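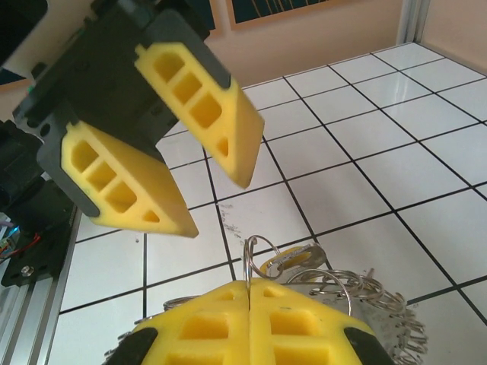 Foro de acampada y festivales > Zona norte > Festival de Brurkberg: parcelas, duchas y llegada

terral_61
Buenas. Vamos tres personas en julio con una tienda grande y un coche. En la web pone que la acampada general está incluida en la entrada, pero no aclara si se puede montar junto al coche o si hay que dejarlo en el aparcamiento de arriba. ¿Alguien que haya ido otros años? También me interesa saber si las duchas tienen agua caliente todo el día.

mochilaverde
El coche se queda arriba. Se puede bajar a descargar hasta mediodía por la pista del Quintero y luego hay que subirlo. La acampada con coche es otra entrada y se agota pronto. Las duchas van bien por la mañana temprano. A partir de las diez hay cola y el agua sale templada.

Lucas_del_sur
No estoy de acuerdo con lo del coche. Yo el último año lo tuve al lado de la tienda todo el fin de semana y nadie me dijo nada. Zona baja, pegado al río.

mochilaverde
Pues tuviste suerte o entraste con el pase de furgoneta. A unos vecinos nuestros les hicieron moverlo a las once de la noche con todo montado. En las normas viene en el apartado de accesos.

Lucas_del_sur
Pase de furgoneta no tenía. Puede que dependa de quién esté en la barrera.
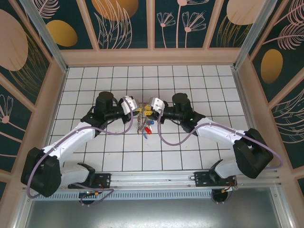

Dos brazos sobre suelo de baldosa blanca, con paneles de flores al fondo.

pinar_norte
Yo haría caso a las normas, sobre todo si llegáis tarde. La zona baja está más cerca de los escenarios, pero es la primera que se llena y tiene bastante humedad por la noche. Nosotros montamos siempre en la terraza de los pinos, a 190 metros del bloque de baños. Hay sombra hasta la una. El suelo es duro, llevad piquetas de acero y un mazo.

terral_61
Gracias. ¿Se puede guardar sitio para unos amigos que llegan al día siguiente?

pinar_norte
Oficialmente no. No hay parcelas marcadas, cada uno monta donde encuentra hueco. Si dejas una lona extendida te la recogen.

caracola17
Lo de la lona es verdad. Lo que hace mucha gente es montar la tienda de los amigos. Si está montada, cuenta como ocupada. A mí no me parece bien, porque luego hay tiendas vacías media noche y familias dando vueltas con los bultos.

Lucas_del_sur
Si cada tienda tiene su entrada pagada, no veo el problema.

caracola17
El problema es que el que llega a su hora se queda al lado de los generadores. Ya me pasó una vez y no dormí.

terral_61
Vale, montaremos solo la nuestra y que ellos busquen sitio. ¿Hay tienda o bar dentro para comprar hielo?

mochilaverde
Hay un puesto junto a la entrada principal, la caseta de Skirkance. Venden hielo, pan, pilas y poco más. El hielo se acaba a media tarde. En el pueblo hay un supermercado, pero a pie son 3 kilómetros y la vuelta es cuesta arriba.
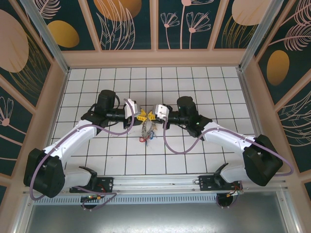 Última modificación de la página: 2021-01-13

pinar_norte
Añado que el lanzadera del pueblo para en la plaza y admite neveras pequeñas. Las grandes, según el conductor. El billete se paga a bordo, en efectivo.

terral_61
Apuntado. ¿Hornillo de gas sí o no?

mochilaverde
Sí en la zona de cocina, no delante de la tienda. Barbacoas de carbón prohibidas en todo el recinto. La zona de cocina tiene mesas y fregadero con agua fría.

Lucas_del_sur
En esto sí son estrictos. Vi cómo retiraban dos hornillos entre los pinos y no los devolvieron hasta el domingo.

caracola17
Llevad garrafa plegable. El agua del grifo es potable y así no hay que ir al bloque cada vez.

terral_61
Perfecto, con eso me organizo. Me falta preguntar a la organización por el precio del pase de coche. Si me contestan lo pongo en este mismo hilo.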